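The Long Life of a Sweater

Clothes used to be mended as a matter of course. In Priltwood, a former mill town, a small group of residents is trying to bring the habit back, one cuff and one elbow at a time. 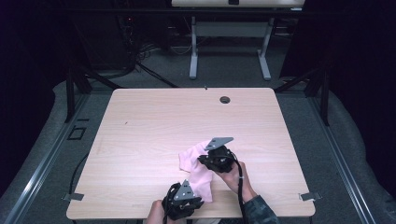
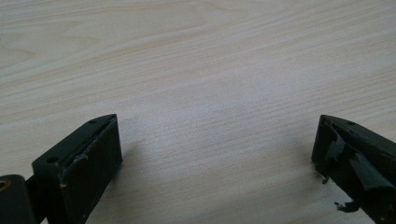
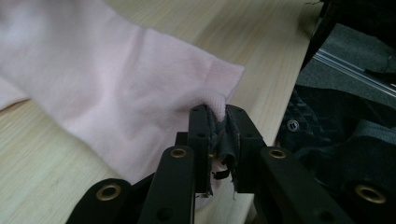 How often does a sweater need to be washed? After every four or five wearings for wool, and every two or three for cotton, unless it has been stained. Airing it overnight between wearings takes care of most smells.

Nayeli Xolalpa teaches mending above the Hodora hardware store. Her first class was in December 2019, with nine students and one working lamp. The waiting list now stands at 73.

Most people come in with the same problem. The cuffs go first, then the elbows, then the underarm seams. Xolalpa has students turn the garment inside out and look for thin spots before there is a hole. A thin spot takes ten minutes to reinforce. A hole the size of a quarter can take an evening.

Her students keep a log of what they fix. Last year it ran to 424 pieces, and 409 of them went back into regular wear. The others were cut up for patches.

Qusai Najjar, a retired bus mechanic, joined after ruining a cardigan in a hot dryer. He now runs the darning table. He prefers a blunt needle and yarn slightly thinner than the original, and he leaves a small loop at each turn so the patch has room to shrink.

Washing does more damage than wearing, Najjar says. He uses cool water and a short cycle and dries everything flat on a towel. Knits on hangers stretch at the shoulders, so he folds his.

The class costs $12, including thread. Students bring their own scissors. Xolalpa has asked the town for a second room, and a decision is expected in the spring. Until then she is adding a morning session for people who work nights at the bakery.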